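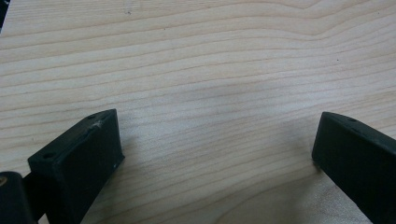
# Wimlow Flivik 5 — second-hand phone inspection, with comments

Checked by Saron Birhane, 1/20/18. Second look at the screen and speaker by Liya Ambaye.

Condition on arrival: boxed, with cable and manual, no plug. Battery listed as 3000 mAh.

**1. Battery and charging**

- [x] Back cover sits flat, no bulge along the seam
- [x] Charge port clean, cable clicks in firmly
- [x] Phone stays comfortable to hold through a full charge
- [ ] Original wall plug supplied

Comment: I love how well this battery has held up! The counter in the service menu says 775 cycles, and I still got a full day out of it with the brightness well up and a podcast going most of the afternoon. Buyer will need a plug. Please don't send it out with one of the no-name ones from the odds box, Hortensia has already put tape over that lid.

**2. Screen and glass**

- [x] No cracks or chips on the front
- [x] Touch works right into the corners
- [x] No dead pixels on white, red, green, blue or black
- [x] Auto brightness responds

Comment (Liya): Gorgeous panel, easily my favourite thing about the Flivik. Colour is a touch warm out of the box but there's a slider for it under Display. One hairline scratch near the earpiece that you only catch under the lamp. Grade B for glass, A for everything else.

**3. Body and buttons**

- [x] Volume and power buttons click cleanly
- [x] SIM tray slides in and out without catching
- [ ] Rear camera ring free of sharp edges

Comment: The ring has a small burr at the lower left. It snagged my sleeve, so it could nick a finger too. Solange has a fine file and can do this in a minute — cover the lens first.

**4. Sound, calls and radios**

- [x] Emergency call screen opens from the lock screen
- [x] Both mics record clearly
- [x] Wi-Fi and Bluetooth hold through two walls
- [x] Speaker clean at full volume

Comment (Liya): Really cheerful little speaker! Much fuller than the Laxdal we had in before it, and no rattle at all.

**5. Data and locks**

- [x] Previous owner's account removed
- [x] Factory reset done twice
- [x] Fingerprint reader enrols a new print
- [ ] Latest security update installed

Comment: The update stopped at 36 per cent and then gave up. Try again on the Zokska router, which has been steadier than the front one. Don't list the phone until this box is ticked.

**Still to do**

- File the camera ring (Solange)
- Run the update again (Saron)
- Find an approved plug, or say "no plug" in the listing (Hortensia)

Result: hold, then pass once the first two are done. Recheck in February if it hasn't sold, and top the battery up to half before it goes back on the shelf.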